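Right, a thread about whiteboards. Specifically second-hand whiteboards, and how to get one clean, because I have now spent most of a long weekend on this and I need to put it somewhere other than my family's ears.

Background: I run a little homework club in the back of the old bakery in Wodville. Kids, snacks, times tables, a kettle for me. For ages we've been getting by on butcher's paper taped to the wall, and the tape was taking the paint with it.

So I went looking for a whiteboard. New ones in a decent size cost a silly amount once you add delivery out here. Then a listing popped up on the town buy-and-sell page — office closing down, everything must go, whiteboards 10 dollars each, bring your own ute.

I brought my own hatchback. It sort of fit. I drove home at the speed of a parade float with the thing sticking out the back and a tea towel tied on the end.

Got it inside, leaned it up, stood back, and my heart sank a bit. You could read somebody's entire sales plan on it. Faint, but all there. Arrows, circles, the lot. One word was underlined so many times it had practically become part of the board.

The word was "Stisia". I have no idea what a Stisia is. A client? A product? Whatever it was, they cared about it a lot and it did not want to leave.

The posh name for this is ghosting. It's the stain left in the surface after you've wiped the ink off, and it gets worse the longer the writing sits there. Mine had clearly sat through a few winters.

OK so, the things I tried, in the order I tried them, including the dumb ones.

Dry felt eraser first. Took off a bit of grey dust and moved the rest of it sideways. I knew this wouldn't work but you've got to start somewhere.

Warm water with a drop of dish soap on a microfibre cloth. Better than I expected! The general grubbiness came up really well, all the fingerprints and whatever that sticky patch was. Ghosts stayed put.

Then the old trick of writing over the top with a fresh marker and wiping it straight off. If you haven't come across this, the solvent in the new ink loosens the old ink underneath. It's slow and you feel ridiculous tracing over a stranger's arrows, but it does work on the lighter bits.

I used up most of a marker doing it. Black seemed to go best for me. I tried red for a while and ended up with a pink board, so maybe don't do that.

Rubbing alcohol was the big one. Splash on a cloth, windows open, small circles, change to a clean bit of cloth often. That shifted nearly the whole sales plan in an afternoon. Wear gloves, my hands felt like paper the next day.

Things I did NOT try, even though the internet told me to: toothpaste, bicarb paste, the scratchy side of the sponge, oven cleaner (!!). Anything gritty puts tiny scratches in the coating and after that ink will grab on forever. Please don't scrub a whiteboard like it's a roasting tin.

There was one stubborn corner where somebody had used a permanent marker. Same fix as the others, dry-erase ink over the top and then wipe, only I had to go round 9 times. I was counting by then out of spite.

After all the alcohol you're meant to rinse with plain water and dry it properly. I skipped this the first time and the markers went all streaky and beaded up. Rinsed it, dried it with an old pillowcase, fine again.

Now, lying it flat versus hanging it up. I did all of the above with it flat on the trestle table and I'm a convert. Nothing drips, you can lean your weight into it, and you get at the edges without hugging a wall.

I even think it's nicer to write on that way. The kids stand round it like it's a map table. One of them asked if we could just leave it there permanently and I didn't have a good answer for why not.

Downside, you can't see it from the snack end of the room, and everything gets put down on it. Cups, lunchboxes, a library book, somebody's jumper. It becomes a table within minutes. So it'll probably go up on the wall in the end.

Hanging hardware, quickly, as a few of you messaged me. The frame came with no brackets. I got a set of the Plakwood corner clips from the hardware place and they seem solid, though I haven't put them to the test yet.

The wall back there is old brick with about a century of paint on it, so that's a job for a Saturday and a borrowed drill. I'm not looking forward to it.

Back to erasers, which is where I've changed my mind the most. I always thought they were all the same. They are so not the same.

The cheap felt ones load up with dust and then they're just smearing yesterday's spelling words across today's. You have to bang them outside (kids love this job, there's a queue for it) or wash them and let them dry all the way through.

What matters even more is how you wipe. Big loose sweeps leave those soft grey clouds everywhere. Short strokes with proper pressure, all in the one direction, take the ink up. And do the edges first so you're not dragging muck out into the part you've cleaned.

Big letters with long tails are a good way to practise, a capital A especially, with the crossbar running well out past the sides. You've got a curve, a straight and a couple of crossings, and the eraser has to deal with the lot.

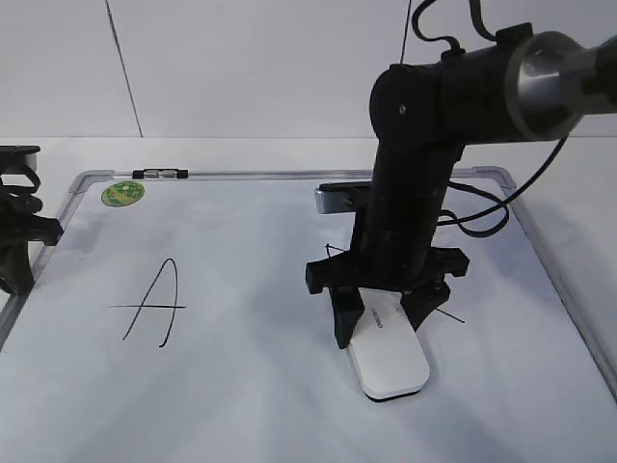
A reply from Śliwiński says the grey smudges come from wiping too soon, and that you should give the ink a few seconds to dry before the eraser goes anywhere near it.

I'd never thought about that! I'm always in a rush to clear it for the next kid. Tried it this arvo with a count of 3 before wiping and there was a lot less haze, so that's going straight into the routine. Thank you.

It also explains why the left side of ours is always worse. I'm right-handed and I start wiping over there while I'm still talking about whatever's written on the right.

Current routine, for anybody who wants to pinch it. Dry eraser during the day, damp microfibre at pack-up, alcohol only when something has been left on too long. I've got a note on the kettle that says WIPE IT because that's the last thing I touch before I lock the door.

And it really is worth doing every day. Ink that comes off with one finger at half past five needs proper elbow grease by the following week. We left a drawing of a dragon up over a break once (it was a very good dragon) and I can still make out its tail.

Markers, while I'm here. Store them lying down. Standing them tip up makes them write dry, and tip down makes them blob. Ours live in an old cutlery tray now and they're lasting heaps longer.

Chuck the dead ones straight away too. There's a strong urge to put a dried-up marker back in the tray, like it might feel better tomorrow. It won't. I had a whole tray of them.

Magnets! Test before you get excited. Not every board is magnetic and the seller's listing won't always tell you. Take a fridge magnet in your pocket when you go to look. A magnetic one is so handy for the roster and the permission slips.

Someone asked what I've spent all up. The board, the alcohol, one pack of microfibre cloths, the clips. I was looking at new ones that came to more than 300 delivered, and I'm so far under that I bought the good biscuits to celebrate.

Someone else asked if an old board is worth the bother. I reckon yes, if the surface is smooth. Run your fingernail lightly over it. If it feels glassy you can bring it back. If it feels chalky or catches, the coating has gone and no amount of rubbing will help, so leave it for somebody who needs a shed noticeboard.

Check the frame corners while you're there. Mine had one popping out and I pushed it back in with my thumb, but on a worse one it would drive you mad, and it's a mean little edge for small hands.

Oh, and ask the seller if they've got the eraser and the tray that goes with it. They nearly always do, in a drawer somewhere, and they'll throw it in just to be rid of it. I forgot to ask. I've messaged since and there's a tray coming my way on Tuesday.

The kids have noticed the board is properly clean, by the way. First thing that went up on it was a very wobbly alphabet, then a game of hangman that got quite heated over whether "quokka" counts as a fair word.

I said it counts. Still getting complaints.

You can still see Stisia if the light comes in low late in the day. Just the underline, really. I've had another go at it with the alcohol and I'm leaving it there now, it can stay.

Will post again once it's up on the wall, or once I've put a hole through the brick into the butcher's next door.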